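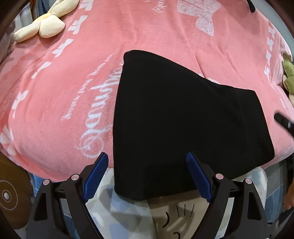 Visit to the Eltiso Household Handling Program, Salem
Report to members of the Working Group on Good Practice

Members of the working group visited the Eltiso site in Salem on a Monday in December. The group was received by Hélène Turcotte, who is responsible for operating procedures, and by Tomos Watkins, who supervises the operators. Sabine Harms and Iolo Edwards attended for the working group.

The program records people handling ordinary household goods with hand-held grippers, and the recordings are used to train robot arms. Most of the morning was given to fabric work. Black fabric folded on a pink plush blanket is a hard case, Mr. Watkins explained, as a matte dark cloth gives a camera very little to go on. Under the site rules the operator brings the gripper in low with the jaws open, pauses, and closes only when both pads are clear of the layer underneath. Printed and long-pile blankets are allowed as a base. Soft toys may stay where they are, provided they are not picked up by accident.

The written procedure runs to 13 pages. It covers three matters of interest to members:

Pads. The ribbed faces are inspected at the start of each shift and replaced after 1000 closures. Lint is removed by hand, without solvent.

Operators. No one records for more than 200 minutes in a day. Wrist strain is reported to the supervisor before the next session.

Records. A failed grasp is kept and labeled as such. Ms. Harms asked how often labels are checked, and was shown a log of 271 corrections made since the fall.

Mr. Edwards raised the question of private homes, where letters or family photographs may be recorded. Ms. Turcotte replied that operators walk through each room with the resident first, and that the resident may withdraw any recording. The consent form is clear, although the group felt that the withdrawal period should be printed on the first page - it is now on the third.

The group did not see the storage area, which was closed for rewiring. Comments on this report should be sent to Ms. Harms before the next meeting.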